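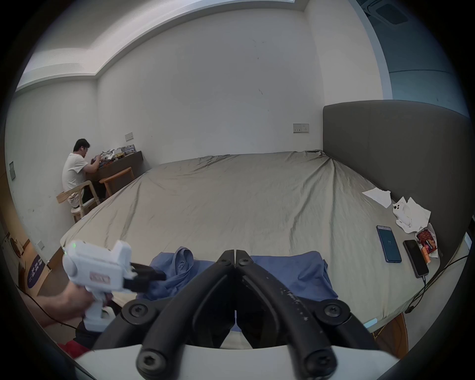 Blue shirt on the bed, both grippers over it

Is the Rellau hand gripper kit worth it for cloth work?
Posted by Matar_fan

Hello all! I've been recording folding demos at home with the Rellau pair for a few weeks – shirts mostly, on the bed, as it's the biggest flat surface we own – and I like it more than I expected to. The grip is comfy and the jaws close nicely at the tips. My trouble is thin cotton. I pinch a sleeve, lift, and too often I've got a bit of the sheet as well. Livo sells softer jaw tips for 33 dollars a set. Has anyone tried them, or should I put the money toward the bigger Flistis kit? 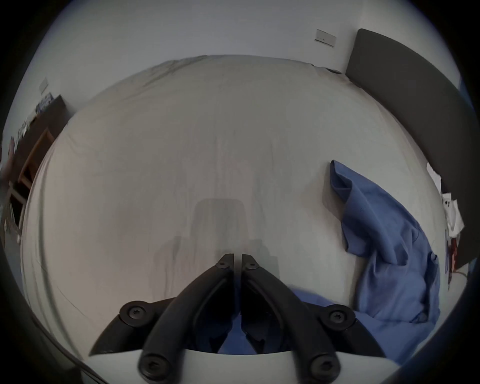

I should add that I go in from straight overhead most of the time, with the wrist fairly stiff, and I've kept the factory screws and the jaws as they came. Thanks in advance, you've all been so kind to a beginner.

Georges Srour
Welcome! I'd hold off on Flistis for now. I bought the Livo tips in March and they do help on thin cloth, though mine started to peel after 18 sessions and I had to write in for a second set (they were very nice about it). Try coming in lower first, from the side of the fold, and close slowly. That took me a good 12 tries per sleeve before it felt natural, so be patient with yourself.

pennylane_k
flistis is better but heavy, my wrist hurt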